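Part-Time Sorter Wanted, Lost Property and Loaner Footwear

Vedden Baths, Urkotley site

We are looking for someone to take charge of the things people leave behind, most of which are shoes. You would not believe how many adults arrive at a swimming pool in footwear and go home without it. We have stopped asking how.

The job is 9 hours a week, mornings, starting in December. You will work at the long table in the back room, which has good light, a radio with one station and a door that sticks. You will pair up slides, tag them, shelve them by size and put the hopeless singles in the bin. Our stock book stands at 1693 entries, and the person before you had very personal handwriting.

You should be able to:

Tell a left from a right before coffee
Lift 30 pounds, or drag it with dignity
Be polite to someone who insists their sandal was "more of a blue"
Keep the Edon label printer going (it jams on the letter W)

No experience needed. Experience in a shoe store is welcome, and so is having raised several children. We pay hourly, every two weeks, and you get free swims outside of lessons. Staff at our Xolalpa Street pool get a sauna. You would not, and it's best to make peace with that early.
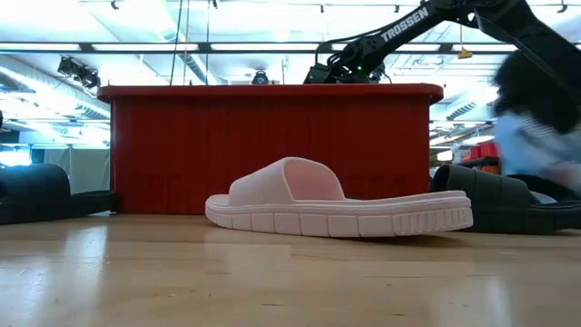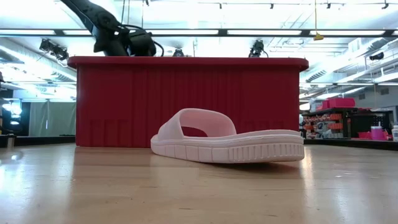 Pairing is the part of the work that we test, so expect a short trial when you come in. We'll give you a heap and a table and leave you to it. Color is a fair place to begin, and a pale slide and a black one are easy enough to keep apart even when they share the same wide strap and chunky ridged sole. Size takes longer, with the numbers worn off half the older stock. Nearly everyone gets one pair wrong, and we don't hold it against them.

To apply, leave a note at the front desk with your name, a phone number and the mornings you can work. Please do not leave it in a shoe.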